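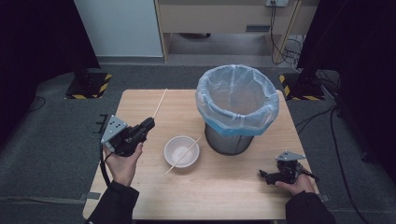
Bowl, chopsticks and the lined can

Liner keeps sliding into the trash can
I clear bowls and chopsticks at this table, and the bag in my metal can drops whenever I scrape food in. Folding the edge over isn't enough. Any fix?
Posted by Witold Duda

Przemysław Kaczmarczyk
Pull the slack tight and knot it outside, under the rim — then fold the rest down. Mine holds for 2 days.

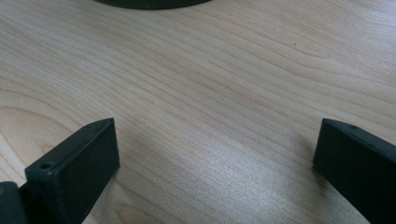

Brilstead
Big rubber band. Also wipe the table after, sauce gets sticky.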